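Hapeta Learning Library
Gallery: The Shape and Block Collection

The Hapeta Learning Library lends play and teaching materials to families, classroom teachers and early childhood programs. This page presents the Shape and Block Collection, which was reorganized in September and is now available again for regular loan. The work was directed by Lanying Yu, Collections Coordinator, and was supported by a grant of $900 from the Prumia Fund for Early Learning.

The collection brings together sets that had been stored separately in three rooms. Each set has been cleaned, checked against its original list and given a new storage box with a printed label. Pieces that were chipped or badly worn have been withdrawn – a small number remain on hand as spares and may be requested by schools that wish to replace a lost item.

Members are invited to browse the gallery before visiting. Sets may be reserved at the front desk or by telephone. Photographs may be used in school newsletters and program handouts, provided that the library is credited.

About the sets

Most sets in the collection are intended for children aged 3 and older. They are used for sorting by color, for matching by outline and for early conversation about edges, corners and curved sides. Teachers have also found them suitable for work on position words such as "near," "beside" and "between." A printed activity card is included with every loan, and large-print copies are available on request.

The library does not require members to follow the activity cards. Families often prefer to let children handle the pieces freely for a time, and the staff supports this approach. Programs borrowing for a full term may wish to rotate two sets, returning one as the other is collected.

Gallery

Colored blocks on a maple board. Star-shaped prisms in red and green share the board with a yellow heart, a yellow hexagonal prism, cylinders and two blue cubes. The stars have a textured surface, and the grain of the pale wood shows clearly between the pieces.
Suggested use: ask the child to find two blocks with the same outline and different colors, then two with the same color and different outlines.

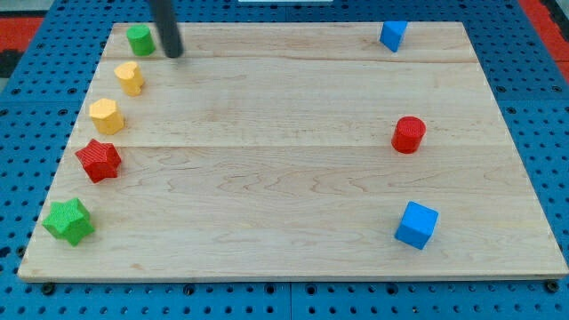 Borrowing from the Collection

Individual members may borrow up to 3 sets at one time. Schools and licensed programs may borrow up to 9 sets, subject to availability. The standard loan period is four weeks and may be renewed once, unless another member has placed a reservation.

Sets should be returned in the box in which they were issued, with the contents list on top. Borrowers are asked to wipe the pieces with a damp cloth and allow them to dry fully before packing. Household bleach and dishwashers should not be used, as both can dull the color and lift the surface of painted pieces.

A missing piece should be reported at the time of return. No charge is made for the first missing piece in a calendar year. After that, the replacement cost is added to the member's account.

Related Collections

The Drikadero Puzzle Collection includes inset trays, floor puzzles and simple jigsaws. It is shelved in the main reading room and follows the same loan terms.

The Rumolance Music Box contains hand percussion for group use. It is lent to schools and programs only – individual members may use it during supervised sessions at the library.

Requests for sets not listed in the catalog may be addressed in writing to the Collections Coordinator. Requests are reviewed at the start of each term.

Page last updated Friday, December 13, 2024.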